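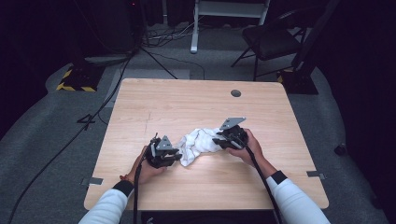 Page last changed: October, 4.40 pm

Home | Ask | Browse topics | Sign in
2 min read

Left gripper drops out when I fold towels

Bakari Rugemalira
Hello all, and thank you in advance for your patience with me. I've a pair of hand-held grippers, one cable each, and every time I gather up a towel the left one stops reporting its jaw position for a second or two – then back it comes as if nothing had happened. It logged 107 dropouts in 1,240 folds. The right one is fine. I've reinstalled the Zollutix logger twice. Could it be the sensor?

Retno Sopacua
Oh, I do feel for you, we had this for weeks! I'd look at the cable before the sensor. Ours ran down past the wrist and took a little tug with every lift, and in the end the wire broke inside the sleeving where you couldn't see it. Swap the two cables over and see whether the fault moves to the right hand. If it does, fit a new one and leave a good loose loop by the handle. And do please unplug before you open anything up – I didn't, and lost a board.

Akon
same here, mine went at 3,508 folds. try a new cable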